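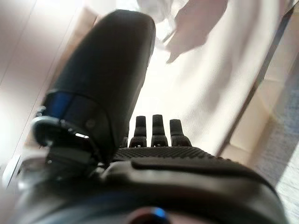 The Good Sheets

Hamdia Gebru did not believe in the linen cupboard. She had been told about it on the phone, twice, by a woman with a pleasant voice, and both times the word "organized" had come up. In her experience people who said organized meant they had shut the door on something.

She had driven out to Rotport anyway. The house was to be let by November, furnished, bedding included, and somebody had to say what the bedding was worth. Noeline Whitcombe met her on the step with a ring of keys and a list.

"My aunt kept everything beautifully," Noeline said.

"I'm sure."

"You don't sound sure."

"I haven't seen it yet."

The list was typed. It ran to two pages and used the word heirloom wherever it could be made to fit. Pillowcases, heirloom. Bolster, heirloom. At the bottom was a line set apart from the rest: one pair of sheets, white, Pirnier, never used, $381. Hamdia read that line on the stairs and again on the landing.

"Where does the price come from?"

"It was on a slip in the box."

"And the slip?"

Noeline looked for the slip, or moved her hands as if she were looking for it. It was not in the box. It was not in her coat. She thought Mingxuan Shen might have it, from next door, who had helped carry things down after the funeral and was very honest.

Hamdia had not said anything about honesty. She wrote "no slip" in the margin.

They went into the back bedroom, where the light was better. Noeline wanted to talk about her aunt, who had worked for seventeen years at a hotel called the Vondance and had learned there, she said, how a bed should be made. The corners were to be folded like an envelope. The top hem was to be turned down a hand's width. A guest should never be able to tell that anyone had slept there before.

"That's the trouble with hotels," said Hamdia. "You can't tell."

"She bought these the year she retired. She was saving them."

"For what?"

"For good."

It was an answer Hamdia had heard in a lot of houses. People saved the china for good and the towels for good, and then a stranger came up the stairs with a pencil.

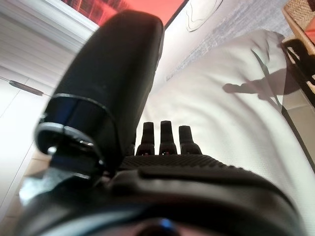
Never used was a large claim to make for a sheet. Hamdia had seen never used with a scorch mark on it, and never used with a laundry number inked in the hem. A new sheet, in her opinion, held itself stiffly and kept the squares it was packed in. She bent down and looked for the squares. What she found was a fine weave and soft folds going whichever way they liked, with a little gray in the creases where the white turned from the light. It could have been washed once. It could have been washed 200 times by someone who knew how.

"Well?" said Noeline.

"It's good cloth."

"But?"

"But I don't think your aunt was saving it."

Noeline sat down on the chair by the window. She did not seem offended. She folded the list in half, and then in half again, so that the heirlooms were on the inside.

"She told me she was," she said. "Every Christmas. She said they were for when somebody came."

"Did anybody come?"

"I don't know. I wasn't here." She turned the keys over. "I hope so."

Hamdia considered this. She did not care for hope as a basis for valuation – it had cost her clients money before. She crossed out never used and wrote "used, well kept," and beside it a figure more than fair for a pair of sheets with no slip. Then she held out the pencil so that Noeline could initial the change.

"Would you want them?" Noeline asked. "For yourself, I mean. If you were renting the place."

"I'd bring my own."

"Yes," said Noeline, and signed. "She would have, too."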